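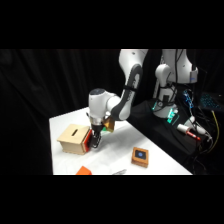
One reader of an earlier draft objected that a slotted box is a toy, and that toys tell us nothing about how people store small things at home. We take the point seriously, and in part we share it. The claim made for such boxes in the Pudau catalog is that a narrow opening in the top makes people save more. We doubt it. Of the 92 households that answered our questions in June, only 13 said they could recall when they last opened theirs, and a box that is never opened tells us little about saving.

4.2 Slot and side panel

The wooden box in Figure 3 has finger-jointed corners, a narrow slot in the top and a red panel on one side. Kasier treats a colored side as a cue for where to open a box. Şimşekoğlu makes the same claim, again without a test — and both cite only each other.

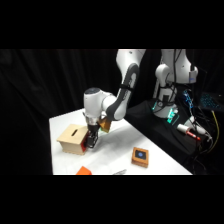
Figure 3. The slotted box on the white table.

Our own test was modest. We asked 40 people from the Hidus sample to point to the side they would try first, and their answers were too scattered to support either author. Some 100 further replies came by mail, but the wording of the question had changed by then, so we leave them out. Whether color guides the hand at all remains, in our view, an open question.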